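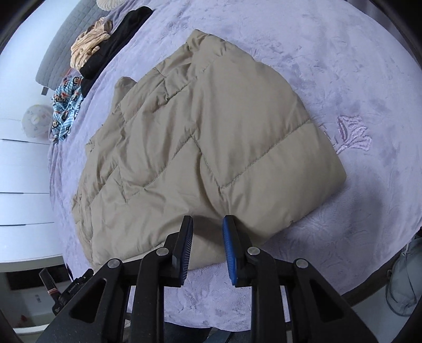 Warum hält eine Steppjacke warm?

Fass mal eine an. Weich, dick, bauschig. Und trotzdem ganz leicht! Der Trick: Luft. Zwischen Außenstoff und Futter steckt eine Füllung aus Federn oder feinen Fasern, und darin sitzt die Luft fest. Dein Körper macht Wärme – die Luft lässt sie nur langsam raus.

Und die Nähte? Die sind nicht nur zur Zierde da. Ohne Nähte rutscht alles nach unten. Oben kalt, unten Wurst. Also wird gesteppt: gerade Linien oder Zickzack, Hauptsache die Füllung bleibt wo sie ist.

So legst du die Jacke zusammen, in 4 Schritten:
Flach aufs Bett damit, Reißverschluss zu.
Ärmel nach innen klappen.
Glatt streichen, die Luft langsam rausdrücken. Pffff.
Einmal falten, fertig. 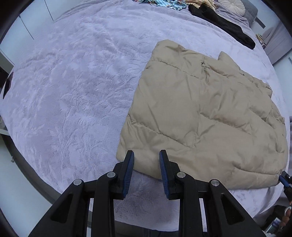
Nicht zu fest quetschen! Wenn die Jacke monatelang platt im Schrank liegt, geht die Füllung nicht mehr richtig auf und dann ist weniger Luft drin. Also lieber locker hinlegen, nichts Schweres drauf. Im Herbst einfach gut ausschüteln – dann wird sie wieder dick.

Probier mal: Jacke drücken, loslassen, bis 3 zählen. Wie hoch ist sie jezt?

Text: Minttu Toivonen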